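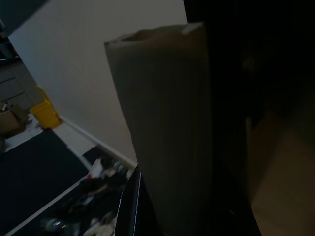

Roya Nazari objected to the order of the agenda and asked that the drainage item be taken before the lease, as the lease terms depend on who carries the cost of the culvert. Agreed without a vote.

Herath Allotment Association
Minutes of the regular meeting
Posted Feb 4, 2021 by Xinyi Peng

Search this site Go Advanced search

1. Minutes of the previous meeting
Approved with one correction. Item 5 should read "Pustska Lane entrance," not "Pustska Lane exit."

2. Drainage, lower plots
X. Peng reported on the culvert under the lower path. The outlet is partly silted and water backs up onto the lowest row of plots after heavy rain. The contractor, Colten, inspected the pipe from the outlet end only. The upper end is under the old compost bays and could not be reached.

Two options were presented:
(a) Clear the existing pipe and fit a grate at the inlet.
(b) Abandon the pipe and cut an open ditch along the fence, 65 feet in length, with a crossing at the gate.

R. Nazari noted that option (b) takes ground from the end plots and that the plot holders have not been asked. She also noted that the grate in option (a) would need clearing by hand through the fall. X. Peng replied that the ditch would need clearing as well and that the fall of the ground along the fence has not been measured.

Motion to proceed with option (a), subject to a written quote. Carried, with 2 against.

Action: X. Peng to request the quote and to ask Colten for the pipe diameter, which is missing from the inspection note.

3. Lease
The landowner's agent, Wondus, has sent a draft renewal. The term is 16 years, against ten in the current lease. Clause 7 makes the association responsible for "all watercourses within or adjoining the land." Members considered "adjoining" too broad, as it would take in the roadside ditch.

Action: R. Nazari to reply to Wondus asking that "or adjoining" be struck. The remaining clauses are acceptable as drafted.

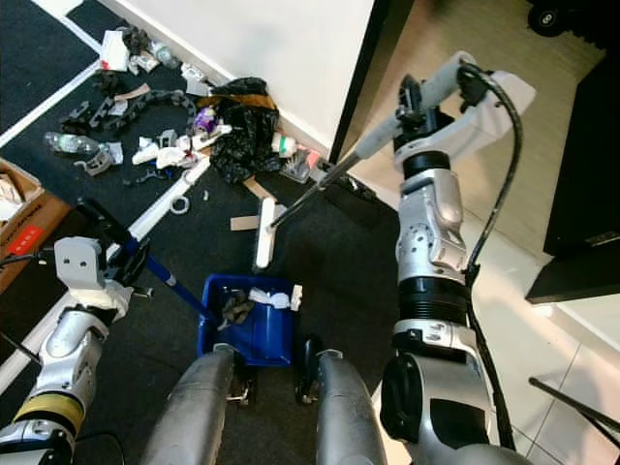 Does the current lease stay in force if the new one is not signed by the end of September? It continues month to month on the same rent, under clause 12 – either side may then give notice.

4. Water supply
The meter reading was higher than for the same period last year. Part of the increase is put down to the standpipe by the gate, where the washer has been replaced. The reading will be repeated before the next meeting with all taps closed overnight. If the meter still moves, the buried line between the gate and the shed will be tested in sections.

Watering by sprinkler remains prohibited. Drip lines are allowed if fitted with a timer.

5. Plot boundaries
A dispute over the path between two upper plots was deferred. The 1990s plan shows the path on one side of the marker post and the later plan shows it on the other. The posts are to be left where they are until the plans have been compared on site.

6. Any other business
Carpet is not to be used as weed cover on any plot. Existing pieces are to be lifted and taken off the site – they are not to go in the compost bays.

Meeting closed.

Recent items
Gate code change, upper entrance
Compost bays: what can go in
Waiting list rules
Minutes of the previous meeting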